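Sellach SL-360 Agent Headset

Wired mono headset for airline reservation desks and customer call centers

Part no. 1436-M
Page last revised 29/07/2021

Overview

The SL-360 is a single-ear wired headset for agents who spend a full shift on voice calls. It connects to a desk phone through a quick-disconnect lead or to a computer over USB. The microphone boom turns through 360 degrees, so the same unit can be worn on the left or right ear. No drivers are needed on current desktop systems.

The headset replaces the SL-300. Ear cushions and leads from the older model fit the new one. The in-line controller does not.

Audio

The microphone is a two-element noise-canceling type. It is tuned for speech at close range and rejects most sound from neighboring desks when the tip sits two finger widths from the corner of the mouth. Placing it closer raises breath noise. Placing it farther away makes the agent sound distant to the caller, and this is the most frequent cause of returned units that test as good.

Incoming sound is limited in the controller. Sudden tones, fax signals and line faults are cut to a safe level before they reach the speaker. The limiter is always on and has no user setting.

Controller

Volume up, volume down, mute and call answer are on the in-line controller. The mute light is red when the microphone is off. With the Dratier softphone client, mute status also shows on the supervisor screen. With other clients the button mutes the headset only – the call software will still show an open line.

Specifications

Wearing style: over the head, one ear
Microphone: two-element, noise-canceling
Lead: 7 ft, straight
Connection: quick-disconnect or USB-A
Rated mute button life: 3000 presses per contact set, contacts replaceable
Warranty: two years, parts and labor

Compatibility

Tested with Tsuji desk phones using the standard lower lead. Older Tsuji consoles with a handset lifter need the Kollomier adapter, sold separately. Set the adapter dial to position 7 before the first call, then adjust the transmit level until the far end reports a clear voice.

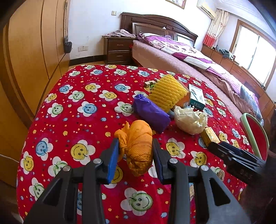

Orange mesh-wrapped bundle on a red flowered bedspread.

Care

Unplug the headset before cleaning. Wipe the boom and headband with a dry cloth. Foam cushions should be replaced every six months and not shared between shifts. Leatherette cushions may be wiped with alcohol.

Do not wind the lead around the headband for storage. Repeated bending at the lower joint breaks the microphone wire first, and the agent can then hear the caller but cannot be heard.

Ordering

Sold singly or in cartons of seven. Carton orders include one spare lead. Top-only units without a lower lead are available to sites that already own SL-300 leads.

Stock of the SL-300 controller ends in November. Send questions on mixed installations to Tadeo Paredes, technical sales, with the phone model and software version.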